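Home | Guides | Bimanual | Data | Evaluation | Downloads

Filtering cable-handling episodes before training

Sun 7 November, by the Retholm bench group 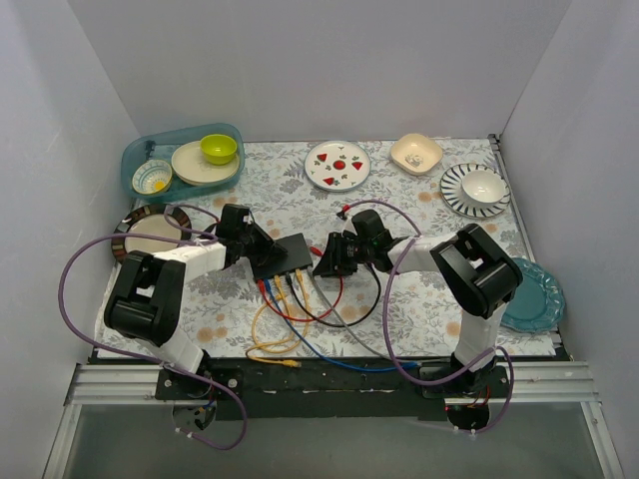 Kwak objected to the first version of this guide on the grounds that dropping failed episodes throws away recovery behavior, and asked for a method that keeps the useful part of a failure. The procedure now trims at the segment level.

The steps assume a two-arm station, a network switch with patch cables attached, and demonstrations stored in Ellar format. Our raw set held 3,172 episodes.

1. Align the streams. Resample joint positions and gripper commands to the video clock. Reject any episode in which the two arms drift apart by more than one video interval.

2. Cut into segments. Place a boundary wherever either gripper changes between open and closed. Merge segments shorter than 50 samples into the one before. Cable work produces many short regrasps, and without the merge the labels become noise.

3. Label each segment as progress, recovery or stall. Progress moves one cable closer to its goal. Recovery follows a slip and ends in a new grasp. Everything else is stall.

4. Remove stalls only. Keep a recovery segment if the next segment is progress; otherwise drop both. Do not join the remaining pieces. Write each one out as its own episode with its own start state.

5. Check the background. Dishes and other objects around the edge of the table should vary between sessions. If one layout dominates, split by layout before making the validation set, or the score will be too high.

6. Train with the Dernus config, unchanged except for the dataset path.

After step 4 we had 1,853 source episodes with at least one usable segment, and 208 of those were held out. The filtered policy released crossed cables more often than the unfiltered one. It was no better at choosing which cable to lift first, and the January set has the same problem.

Known issue: the merge in step 2 can hide a handover if both grippers close within the same window. Inspect these by hand.

Last updated: Sunday, revision 3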